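Search the archive: enter keywords

Filed under: Used Machinery / Shrink & Wrap

Posted in March by Graham Parsons

Subject: Re: Wainwright shrink tunnel, is it worth having?

Hello all, and hello Ildikó,

Ildikó Orbán wrote:
> We've been offered a second-hand Wainwright shrink tunnel and L-sealer
> as a pair, from a bakery that's closing its packing room. The seller
> says it was serviced "regularly" but has no paperwork. We'd be running
> printed film on small cartons, one shift. Our present tunnel is a Tranow
> and it leaves dog ears on every corner whatever I do with it.
> Would you buy the Wainwright? And what should I look at when I go?
> I've only got one morning there.

I ran one of those for years when I was at Brirkura, so I'll stick my oar in. Short version: yes, probably, if the belt and the elements are sound and they'll let you see it hot. Ring beforehand and ask them to have it switched on before you get there. If you turn up and it's stone cold with the plug cut off, knock a good bit off your offer or go home.

Look at the conveyor first. Ours had the rod type with the silicone sleeves, and the sleeves go hard and split, and then you get lines melted into the underside of every pack. A full set of 57 cost us more than I'd like to remember (and fitting them took me and a lad called in from despatch most of an afternoon, with washing-up liquid everywhere). If only 2 or 3 are split you can live with that for a while. Get down on the floor with a torch and look at the return side as well, it's always worse underneath.

Then the fan. Put your hand near the casing, well, near it, and listen when it runs down. Ours had a bearing that sang for months before it went. You want it to coast quietly and for a decent time. Open both curtains and see whether they're all there too, people pull the strips off when they get tatty and then wonder why they can't hold temperature at the exit end.
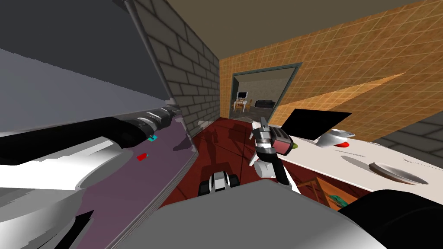
Blocks on the purple surface, with the arm over them.

On the sealer, ask what film they ran. If it's been PVC all its life the jaws will be pitted and the bit of frame around them will be rusty, and you'll be chasing poor seals for ever. With polyolefin you've got a much better chance. Run a fingernail along the PTFE tape (cold side of things, please!) and if it snags, budget for new. Check the magnet that holds the arm down as well. Ours let go early about once a shift until we found the bracket was bent, and I'd already replaced the timer by then, which I'm still a bit cross about.

Now, your dog ears. I do wonder whether a new tunnel will cure them at all! Ears on every corner sounds to me like too much film, or no holes for the air to get out. What allowance are you leaving round the carton? We were miles too generous at Brirkura when we started and I spent weeks fiddling with the heat. Brought the bag size in, moved the pin perforator across so it was hitting the middle of the pack, and most of it cleared up by the next day. Try that on the Tranow before you spend anything. Slow the belt a touch too and drop the temperature to match, as printed film doesn't like being rushed.

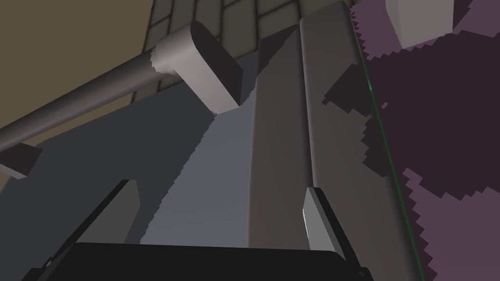
Back to the buying side. Get the voltage and phase off the plate yourself and don't take the seller's word. A friend at Stillgate bought a lovely tidy tunnel, got it home on a hired lorry, and it was three phase going into a single phase unit. It sat under a sheet for 4 months. Measure your doorway as well, and the height of the hood with the feet wound right down.

As for no paperwork, I wouldn't let it put you off by itself. Hardly any of these come with a service book. I'd want the wiring diagram though, it's usually folded up inside the control panel door, so have a look while you're in there. If it's missing, shout, I've got a photocopy somewhere in the loft.

What are they asking for the pair, if you don't mind saying? And does that include the stand and the scrap film winder? They've a habit of going missing between the handshake and the lorry.

Cheers,
Graham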